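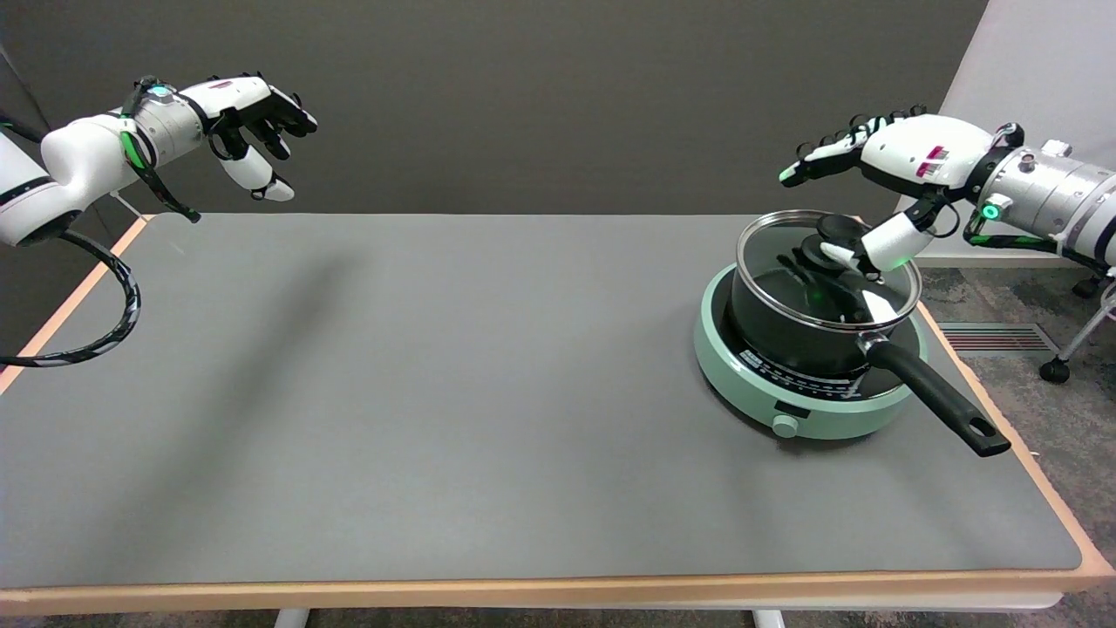
## Cooking corner at Panicker Hall: progress report for February

Prepared by Usha Mudaliar for Kalliopi Tsolakis, Inach Fund
4 March 2020

Dear Kalliopi,

I'm very happy to be writing this one! When we last wrote, the cooking corner was a drawing and a list of things to buy. We now have a table, a hob, pans and a waiting list, and the soup course has started. I'll go through the spending first, as you asked, and then the sessions.

### What we've bought

Your grant of £2,000 has paid for the long table, the portable induction hobs, the saucepans and lids, and the first month of food. We went for the grey top with the light wood edging in the end. Parvathi had hoped for something brighter, but grey was in stock and could be delivered before the first session, and against the dark wall it looks very smart.

The hobs are the round mint-green ones. We had a long talk about whether to get a fixed double hob instead (it would have used up most of the money and meant an electrician), and I'm glad we stuck with portable. They go away in the tall cupboard on the landing and the table is free again for the homework club. The control is a single knob on the front, so there is very little to explain. Two of our older members had never used induction before and were worried about it. One of them has since asked me where she could get one for her flat.

The saucepans are plain black ones with a long handle and a glass lid. The handles have a hole at the end for hanging, and Ataberk is going to put up a rail with hooks so that they needn't be stacked. I can't say enough good things about glass lids for teaching. People want to lift the lid every half minute, and with these they can have a look without letting all the steam out.

Pans, lids and utensils came to £304, delivery included. The receipts are in the envelope that Pavithra dropped off at your office, along with those for the table and the hobs. The food receipts are in a separate bundle, as they come from the market as well as the shop and some are handwritten. If any of them are hard to read, ring me and I'll go through them with you.

### The sessions

The soup course is for people who live alone and don't cook much, or who used to cook for a family and have lost the habit. We had room for 23 people across the two groups and every place was taken. Sessions last 60 minutes from aprons on to bowls out. That is tight, and in the first week we ran well over, mostly from chopping. Since then Parvathi has had the onions and carrots weighed out beforehand and things have moved along much better.

So far we have cooked:

- red lentil soup with lemon
- leek and potato
- tomato and rice
- a chickpea and spinach one that Parvathi's mother makes, with a lot of garlic

The tomato and rice was the clear favourite. The leek and potato split the room, with half wanting it smooth and half wanting it left alone, and we ended up doing it both ways. Next time we'll put that on the recipe sheet as a choice.

Everybody takes a recipe sheet home, in large print, with the amounts given for one person and for four. Several people have told us they've made the lentil one again at home, and one man brought his in to show us in a flask, which we all had to taste. It was very good! He had added cumin.

We had also planned a short talk each week on shopping for one. This has turned into a chat over the washing-up, and it works far better that way. People swap tips on what freezes well and which shops will sell you a single carrot. I'd like to leave it like that if you're happy with it, though it does mean we won't have the printed shopping leaflet that was in our plan.

### What has been harder

The sockets. There is one double socket near the table and we don't want leads trailing across the floor where people are walking with pans. For now we keep the hobs all at one end and groups take turns, which slows things down. Ataberk has asked Briltix for a price to put in two more doubles along the wall, and I'll send you the quote when it comes. There may be enough left in the equipment line to cover it, and if so I'd like your agreement before we go ahead.

Getting people to lift pans straight up and not drag them across the hob was a small battle. There is now a card about it taped inside the cupboard door.

The booking page on Vistix confused a good many people and most places were booked by phone in the end. Pavithra is rewriting the wording. We'll keep the phone line open for the next course whatever happens, as some of our members don't go online at all.

### Next

The next course will be one-pot suppers: dal, a simple bean stew, rice dishes, and porridge, which was asked for by so many people that we have given in. The same pans will do for all of it. We still need:

- a few more heatproof mats
- the hanging rail and hooks
- a second ladle (the first has gone missing)
- storage jars for rice and lentils

All of these are within the budget you approved.

Do come and see a session if you can spare the time. There is always a bowl left over, and the members would love to meet you. Parvathi says to tell you that visitors chop.

With many thanks from all of us,

Usha Mudaliar
Cooking corner, Panicker Hall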